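Ticket 2265 - Savura editor won't load project after update
Opened: October 2020
Reported by: Genji Iwasaki
Assigned to: Ryota Kobori
Status: Resolved

Genji: Since the update, the editor hangs on "Indexing workspace" when I open the Cisilcombe project. CPU sits at one full core and memory climbs until I kill it. Smaller projects open normally. I've restarted and reinstalled, same behaviour.

Ryota: How many files are in the workspace, and do you have any extensions turned on? Please attach the log from the logs folder.

Genji: Around 3000 files. Extensions are Diltetti (the linter) and the colour theme. Log attached. The last line repeats every few seconds:

WARN watcher: rescan requested, depth limit 50 reached

Ryota: Thanks. The depth warning usually means a folder that links back to one of its parents. Try opening with extensions disabled first, then check for symlinks under the build directory.

Genji: No change with extensions off. Found a link called "current" in build/output pointing at the project root - the old build script made it. Removed it.
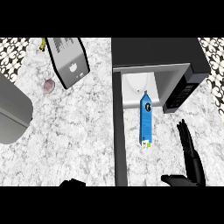

After that the project opened in 8 seconds. I turned Diltetti back on and it's still fine.

Ryota: Good. The previous version skipped linked folders by default and the new one follows them. You can get the old behaviour back by adding this to your settings file:

index.followLinks = false

I've also raised it with the Sakai team, as their build template creates the same link.

Genji: Setting added, build script changed. OK to close.

Closed by Ryota Kobori.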